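Chapter 20
Work Surfaces and the People Who Ruin Them

Every workshop begins with a good table and a promise to look after it. The promise usually lasts until the first cup of tea. By November the timber has rings, a burn and somebody's initials, and the department is asking Bidstead for a quote.

A mat costs far less than a tabletop and takes its injuries without complaint. Dark grey is a sensible colour: small pale parts show up against it, and so, regrettably, does every scuff and chalky smear. Masking tape crossed over the corners will hold one down. It won't win any prizes for neatness.
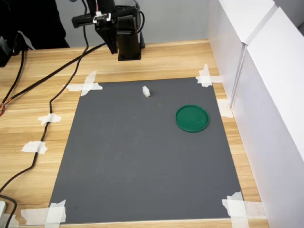
20.1 What belongs on the mat

Only the pieces in use. A small white block and a green plastic lid make a modest start, and with luck you will still be able to find both at the end of the lesson. Kamran Rezaei, who taught from this book in draft, allowed his students 200 millimetres of clear space around each piece. They considered this tyranny. See Exercise 3.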